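Station rules for tabletop pick-and-place – draft 2, comments invited

Marama Goodwin (moderator)
The draft now covers mixed drinkware: nested cups, handled mugs, cartons and bottles on one dark surface. Members are asked to comment by clause number.
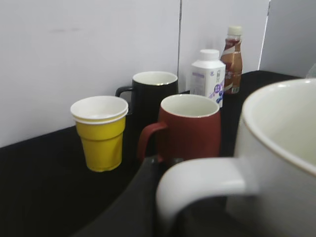

Clause 10: Clearance between items

pastura_lab
We support the clause as written. A minimum gap should be stated for handled mugs, measured from the handle and not from the body.

Fernska
We disagree. A fixed gap removes the crowded layouts that operators meet in daily use. Our site logged 2,082 picks in November, and over 24 of the stops were caused by handles. We would keep crowding and lower the approach speed.

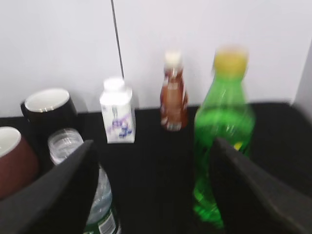

Cai
Our concern is the space above the table, which the draft does not mention. Clause 10 treats clearance as a flat measurement. A cable hanging down by the wall, just over the white carton, would pass every test in the draft – and an arm lifting straight up could still meet it. We request a separate overhead check before each session.

pastura_lab
Agreed on the overhead check. We maintain our position on handles.

Fernska
The check is acceptable if it is done once per shift. Per session is excessive.

Flornus
Please also address bottles carried on their side above other items. We would require that the path be cleared first.

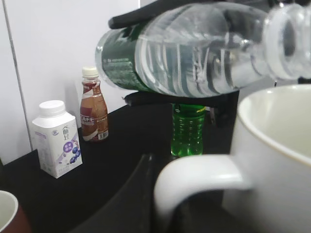
Water bottle held sideways over a green bottle, white mug at right.

Marama Goodwin (moderator)
Noted. Overhead clearance will become its own clause. The handle gap remains open for comment.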